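August 9, 2018

Ok quick one before I have to get out the door. I've been promising a post on the craft table cleanup thing since January and people keep asking (ok, two people) so here goes, no editing.

Background for anyone new. We do paper stuff most evenings. Collage, little tissue flowers, the endless birthday cards. I sell a few at the Degefa market, the rest go to family whether they want them or not. Paper makes SO much trash. Tiny trash. Scraps and wads of it, all colors, stuck in the rug, stuck to socks, one in my coffee last week.

For ages my method was: sweep everything off the table with my forearm into a bin held underneath. Half of it missed. Every time. Then I'd be on my knees under the table at 11 pm picking up bits with wet fingers. Dumb.

So the fix, which is so boring I'm embarased to blog it, is a dustpan and brush that live with the table. Not the kitchen set. Not the one from the garage that's been near the cat litter. A separate set, for paper only, never touches the floor.

Cost me 5 dollars at the Kakance store, the one by the bus stop. Gray pan, matching brush with an orange handle. I wanted the all-orange one but they were out, whatever.
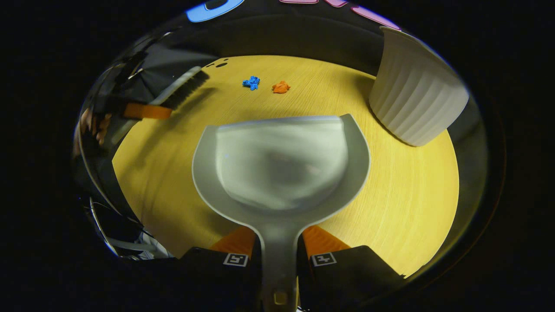 I do it at the end of every session now, before the kettle goes on, or it doesn't happen. Pan goes down flat, brush comes toward it in short strokes. Short! Long strokes just launch the paper. Crumpled bits roll, flat bits don't, flat bits you have to sort of flick. If a flat one's really stuck I lick a finger, still. Old habits.

Stuff I figured out:

- Tap the brush on the inside of the pan before you put it away. Black bristles hide everything except glitter.
- Glitter. Just don't.
- Work from the far side toward yourself. I did it the other way for weeks and kept dragging my sleeve through the glue.
- Big pieces get picked out by hand first and go in the scrap jar. I keep anything larger than a stamp. My sister says this is hoarding. My sister gets very nice cards.
- A pan with a rim that goes up at the sides is worth it. The old garage one was nearly flat and the paper slid straight off again when I stood up.

Bright scraps are easier than white ones, obviously. Blue and orange I can spot from the door. White tissue, forget it, I run my palm over the whole table and feel for it.

The table itself. People asked about that too. It's the yellow one, from when the Ostusia cafe closed and sold everything off. I love that yellow. You can still see a bit of grain up close. It wipes down with a damp cloth and I use nothing else on it, tried a spray once and it went sticky for days. I keep meaning to rub some wax on it but then there's always something drying on top.

Oh and the bin. I moved the bin. It used to be across the room so I'd walk over with a full pan and sneeze or whatever and there it goes. It's right by my chair now. Should of done that years ago.

Tiruwork Adugna wrote in (hi Tiruwork!) asking if a little handheld vacuum would be better. I had one. It was loud, it ate a paper leaf I'd spent an hour cutting, and I had to empty it out on newspaper and go through the fluff with tweezers. Found the leaf. It was not ok. So no, brush for me. If you don't cut tiny leaves you might be fine with a vacuum, what do I know.

What else. I did the under-the-table bit too, last weekend, moved the chairs and everything. Found the good scissors!! And 52 cents, and a button from a coat I gave away. The scissors made it worth the sore back.

Next post will be the tissue flowers, with the folding part done properly this time, I know the last one was confusing, I skipped a step. Also the Asitz paper order finally shipped so there'll be new colors, there's a green I'm very excited about.

Right, I'm late. Comments are open, tell me where you keep your brush. Mine's on a hook on the side of the table but the hook keeps coming off so if anybody has a glue that holds in summer please please say.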